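成功率之外,还应该报告什么

作者:Zane Kairys

最近半年读机械臂操作方向的论文,我养成了一个习惯:先翻到附录,看每个任务跑了多少次,初始位置怎么摆,失败由谁来判。正文里的表格放在最后看。

起因是我们自己的一次教训。八月份,Pretach 项目组训练了一个抓取放置策略,用了3,104条遥操作示范。第一轮评测每个任务跑30次,数字很好看,组里已经开始写稿。后来Grigaitė实验室的同事过来,按同一份任务说明重新摆了物体,成绩掉了一大截。双方都没有做错什么。任务说明里只写了“物体置于容器前方”,我们摆出来的“前方”和他们摆出来的“前方”差了一个手掌的宽度,朝向也不一样。

这件事之后我的看法是:在真实机器人上做的模仿学习研究,初始状态分布应当和成功率一起报告,并且放在正文里。只给一个百分比,读者无从知道它对应的是多大的一片桌面。

反对意见我听过几种。第一种说篇幅不够。这个理由我不太接受,一张俯视的散点图占不了半栏,把每次试验的起点画上去,成功和失败用两种记号区分,信息量比多列一个基线大得多。第二种说真实环境本来就不可能完全复现,记得再细也没有用。前半句是对的。可是记录初始状态的目的在于让别人判断差异有多大,做不到完全一致,至少可以知道偏在哪里。

第三种意见更实际一些:标注太费人工。Sanham 的一个小组试过让操作员每次试验前手动量坐标,量了一个星期就放弃了。我们后来的做法简单得多,固定相机在每次试验开始前存一张图,下一次要重复同一起点时,把旧图半透明地叠在实时画面上,人对着挪。一次摆放多花不到一分钟。精度谈不上高,但足够让两个人摆出差不多的桌面。

还有一个问题是失败的分类。多数论文把失败合并成一个数字,而失败之间的差别很大。夹爪没有碰到物体,是定位的问题;碰到了却滑脱,多半与接触和夹持力有关;抓起来以后放错容器,又要去查语言条件或者目标编码。我们把评测记录重新看了一遍,按阶段拆开以后,发现最初怀疑的视觉编码器并不是主要来源,相当一部分失败发生在放置阶段,夹爪在杯口附近犹豫,来回修正,直到超时。如果当时只看总数,我们大概会花两个月去换编码器。

软质容器在这里尤其麻烦。硬塑料盒的边沿位置是固定的,布杯的杯口会皱,碰一下形状就变,示范数据里每一次都略有不同。策略在硬盒上学到的下放高度,搬到布杯上常常不合适。我主张评测套件里至少保留一个软容器,并且单独列出成绩,不要和硬容器取平均。Bident 的评测协议目前只用硬盒,结果整齐,比较方便,代价是看不到这一类问题。 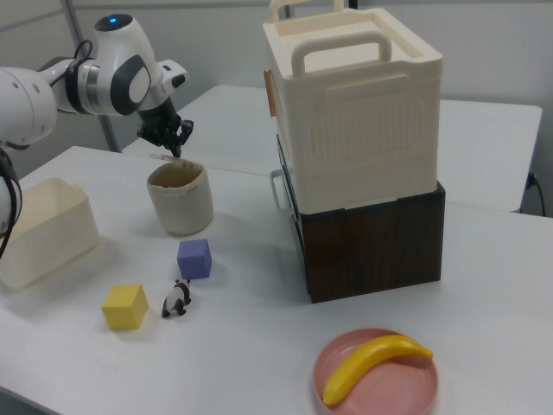

一个任务至少要跑多少次,成功率才值得比较?

取决于想分辨的差距有多大:两种方法相差二十个百分点以上时,几十次试验可以看出趋势;若只差几个百分点,300次也未必够,应当同时给出置信区间。

我知道300次对一台机械臂意味着什么。按我们的速度,从星期一早上开始跑,一个任务要占掉好几天,中间还得有人守着复位。所以我并不要求每篇论文都跑到这个数,跑30次完全可以发表,前提是把区间写出来,把“显著优于”这类措辞收一收。两个方法的区间大面积重叠,就照实写重叠。

审稿人这边也有可以做的事。现在的审稿意见里,要求增加任务数量的很多,要求把已有任务测得更扎实的很少。作者自然会把机时分给新任务,每个任务的试验次数越摊越薄。我审稿时已经改成先问三件事:起点怎么定,失败怎么判,评测的人知不知道当前运行的是哪个模型。最后一点常被忽略。操作员知道在跑自家方法时,摆放物体难免手下留情,我自己就有过。我们现在由脚本随机决定加载哪个检查点,操作员在全部试验结束后才看到对应关系。

Pretach 的评测脚本和叠图工具正在整理,文档还缺安装和相机标定两节。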